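# Comparing grippers before anyone buys one

Vumholm has four arms on its workshop floor and, until April, had never run a proper comparison of what goes on the end of them. The engineer who did the work asked not to be named, as the results have yet to go to the suppliers. We spoke at the company's office, shortly after eleven in the morning.

The comparison covered two finger sets, one from Jasetach and one from Cular, and was done entirely in simulation. "We could have rented hardware," the engineer said. "It would have taken longer to get the paperwork through than to do the tests."

In all there were 346 trials, split evenly between the two sets. The tasks were household ones: pick up something awkward on a table, move it, put it down near or in a dish.

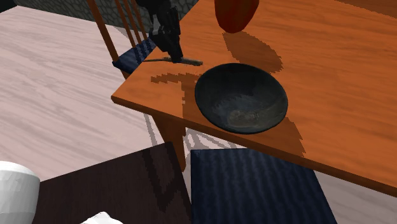
Thin objects were the part the engineer most wanted to talk about. Both suppliers quote figures for boxes and cylinders, and neither says much about anything narrow lying flat. "A box tells you very little. Any gripper can hold a box," the engineer said. With a thin brownish stick lying on the tabletop, a few millimetres of error in height means the fingers either close on air or press into the table. The round, dark bowl near the front edge was there as an obstacle as much as a target, and the planner had to keep clear of its rim.

The Jasetach fingers did better on height. The Cular set was more forgiving when the approach angle was off, and dropped fewer things on the way across. "If you asked me to choose today I would want to know who is writing the controller," the engineer said. "With ours, Jasetach. With a slower one, maybe not."

The controller itself came from Chantharasri and was left on its default settings for the first five days. That was a mistake, in the engineer's view. The closing force was too high and light objects jumped out of the grip. Those runs were thrown away and do not count towards the total.

I asked about cameras. Two views were recorded, one looking over the table and one close to the fingers. The wide view was used for planning and the close one for the last stretch before contact.

"The close view is where you learn things," the engineer said. "From above, everything looks lined up. Then you look past the fingers and see you are off to one side."
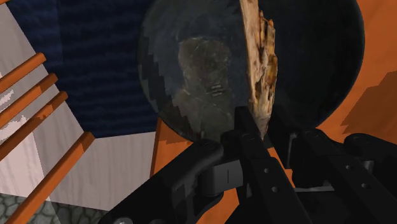
*The close view, with the gripper's fingers below a dark round pan and a rough piece of wood.*

Shadows caused some trouble. The renderer draws them with stepped edges, and an early version of the detector treated a few of them as objects. The engineer turned down the weight given to dark regions, then found that the detector had become worse at dark dishes, and settled on a value between the two.

Does any of this carry over to real arms? "Some of it. The geometry does. Friction I would not trust at all." Vumholm plans to repeat a small part of the work on one of its own arms, using the same list of tasks, and will ask both suppliers for a loan set.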